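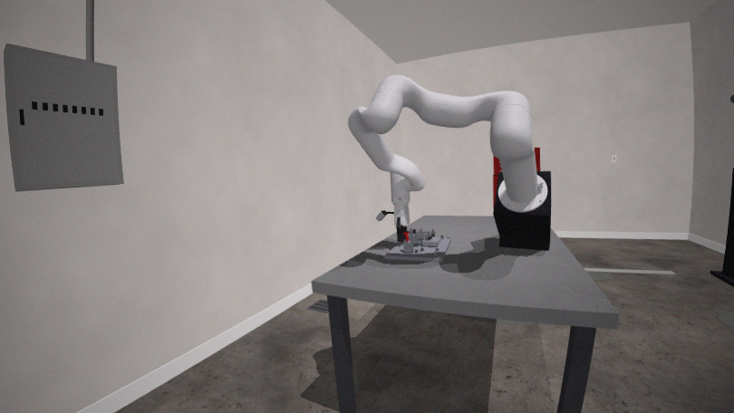
Figure 1. Plain room with pale gray walls and a concrete floor (computer rendering).

Effect of Wall Finish on Reverberation in Small Rooms
Term project report, submitted 16/09/2018

1. Purpose
The project measured how long sound takes to die away in small teaching rooms with hard walls, and how much the result changes when part of one wall is covered. Two rooms in the Clukgate building were used. Both have painted walls and a bare concrete floor.

2. Method
A balloon was burst at a fixed point and the decay was recorded at three positions. Each position was repeated eight times. Decay time was read over a 20 dB drop and scaled up to 60 dB. Recordings with corridor noise were thrown out -- mostly those made in January, when the heating fans ran all day. After this, 316 recordings were left.

Felt panels from Cudatitz were then hung on the long wall, covering around 30 percent of its area, and the measurements were repeated.

3. Results
Decay time fell in both rooms at every position. The drop was largest above 1 kHz and small in the low bands, as expected for thin felt. The corner position gave the widest spread.

4. Sources of error
Balloons were not all filled to the same size. Room temperature was not logged. The Effiong meter was checked against the lab unit at the start of the work only -- a second check at the end should be added if the test is repeated.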